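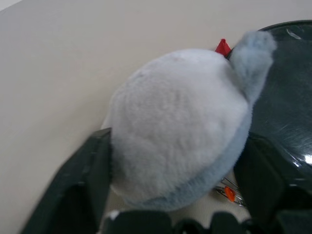

The Trial of the Omau at the Kasari Lost Property Office

1. The office took delivery of the Omau in June, on terms agreed with its makers, Stulis. The terms ran to four pages. Stulis would supply one machine with two arms, together with the table, the laptop and the cables, and would charge nothing for the period of the trial. The office would supply the property. At the end of the period the office would write a report saying whether the machine should be kept, and this is that report.

2. The property came from the Pramanik line, which has been sending its lost articles to Kasari for as long as there has been a line. On the day the machine was switched on there were 1,631 articles on the shelves. Each had a paper tag giving the station, the train and a few words written by whoever had found it. Many of the tags could no longer be read. It was this backlog that had persuaded the office to consider the offer at all.

3. The duties of the Omau were set out in the agreement. It was to take up each article, look at it with the cameras on its wrists and the camera above the table, turn it over where that could be done without harm, and write an entry of twelve words or fewer. It would then put the article down and go on to the next. A member of staff was to be present at all times. The duty was shared by rota, and for the first week it was thought a dull one.

4. In that week the machine entered 288 articles. Staff checked every entry against the article and found them to be correct and, on the whole, better than the tags. "Umbrella" had become "Umbrella, black, one rib bent, name scratched on handle". Three owners were traced from entries of this kind and came to collect. The office had traced two in the whole of the previous winter.

5. The first irregularity was recorded on a Wednesday. The article was a soft toy, white, with pale blue about the lower rim and a small piece of red near the top. The tag had said "toy" and nothing further. The Omau picked it up and held it, and did not write. The member of staff on duty waited for the time laid down in the agreement and then pressed the key marked Continue. The machine wrote "Toy, soft, white and blue, belongs with others", and put it down.

6. The entry was struck out. The last three words were an opinion, and the agreement made no provision for opinions. Stulis were asked for their view and replied by return. They wrote that the machine was able to note when articles appeared to form a set, such as a pair of gloves, and that the office might find this helpful. They enclosed a leaflet.

7. The toy was put through again on the following morning and the same words were written. It was put through a third time, with the lamp moved, and the words were the same. The office then asked, by means of the laptop, which others were meant. The answer gave four shelf numbers. They were in four different bays, and the articles on them had been found at four different stations, in different months, according to such tags as could be read.

8. The articles were brought down. They were a net with a black rim, a padded case, a table tennis bat, and a steel bowl. It was agreed by those present that they had nothing in common. The case might have been made for the bat, or for another like it, and this was noted in fairness to the machine. A small white bottle from the first-aid shelf was added to the table by a junior member of staff as a test, and without authority. 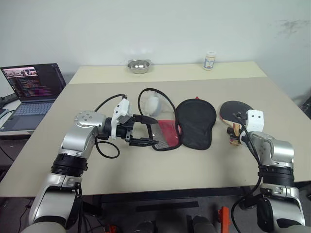 9. The Omau was then given the instruction to sort. It is the practice of the machine to handle everything once before deciding, and it did so with some care. It took the bat by the handle. It tried the rim of the net. When it had been over all of them it moved the bottle to one side and wrote "Not part of this". Of the remainder it wrote "One household".

10. The office does not hold that a machine can know such a thing, and asked Stulis for the grounds. Stulis sent a printed list of 99 small signs which the Omau is able to compare from one article to another: wear, dust, the way a thing has been mended, the height at which it has been gripped. They could not say which of these had been used. They offered to send an engineer, at a charge, and the offer was declined.

11. In the absence of grounds, the usual procedure was followed. A notice was placed at all stations on the Pramanik line describing the five articles together as one lot. There was a discussion as to whether this was proper. The rules say that articles found separately shall be advertised separately, but they were drawn up when articles were described by hand, and the office took the view that the notice could be allowed for one month.

12. On the ninth day a woman came to the counter. She did not ask for the lot. She asked whether the office had a bowl, and described it, and when it was brought she asked in the same breath about a bat. She had moved house four times along the line in two years, each time by train, each time with more bags than she could carry and a child to hold by the hand. She had never written to the office because she had supposed that things lost one at a time could only be found one at a time, and that she would have to pay the fee on each.

13. The toy was brought down last. It had been kept apart from the rest as the article in dispute. The form requires a claimant to describe soft toys before seeing them, and she did so, including the red piece, and gave it a name. There is no space on the form for the name and it was written in the margin. The fee was charged once, for one lot.

14. The counter clerk has asked that it be recorded that the bottle was offered to her as well, and that she said it was not hers.

15. As to the general results. The Omau entered its thousandth article in the seventh week and has since finished the shelves. It drops very little. It is slow with gloves, and staff would like the cable on the left arm to be made shorter. The charge proposed by Stulis after the trial is 1,000 a quarter, payable in advance, and would take the whole of what is now spent on tags.

16. Further entries ending in "belongs with others" are being received at a rate of two or three a week. They are no longer struck out. The office has cleared a shelf in the second bay for them, and has asked the Pramanik line for leave to keep these articles beyond the usual period.

17. It is recommended that the machine be kept. It is further recommended that the words on the form be altered from "article" to "article or articles", and that the margin be made wider.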